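28 May 2019

Moved the Wornis landing pages to the new template this morning. The old template put the main heading inside an image, so the only text a crawler could read above the fold was the phone number. The new one has a proper heading, a short intro and the product copy below it. Titles were rewritten at the same time, with the place name moved to the end. I left the meta descriptions alone so that any change in click rate can be tied to the titles.

The redirect map took most of the day. Export from Trakness gave 131 old addresses. Of these, 17 pointed at pages that had already been redirected once, in December, and would have made chains. I rewrote each one to go straight to the final page. There were also 4 addresses with capital letters in the path. The server treats those as separate pages and the old sitemap listed both versions. Lowercase rule added, sitemap rebuilt, resubmitted after lunch.

Canonical tags on the Nuttall category pages are still wrong. Every filtered view names itself as the canonical, so the color and size filters are all competing with the parent page. The fix is one line in the template, but the template is shared with the blog and the blog relies on the self-reference for its paged archives. It needs a condition on page type. Wrote that up as a ticket and did not touch the live site.
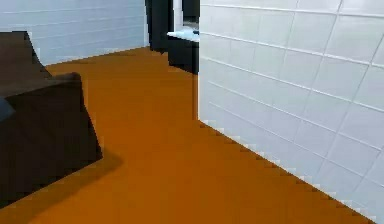

Orange floor and white tiled walls, computer render.

Page weight next. The Nunon home page loads three tracking scripts, two of which report to accounts no one at the client can log in to. I took both out on staging and the mobile speed score went from 59 to something in the green, though staging has no chat widget, so the figures are not comparable. Will rerun with the widget on before I quote anything to the client.

Email side: the Wornis welcome message was still linking to the old shop address. The redirect catches it, but the campaign tags were dropped on the way through, and all of that traffic has been filed as direct. This explains the flat email line in the last report. Links corrected in the template. Past data stays as it is – added a note to the chart.

Open items for tomorrow: the canonical condition, alt text on the Nuttall size guides, and a second crawl of Wornis once the cache has cleared. Also need to ask for access to the server logs again. The last request went to a mailbox that has been closed.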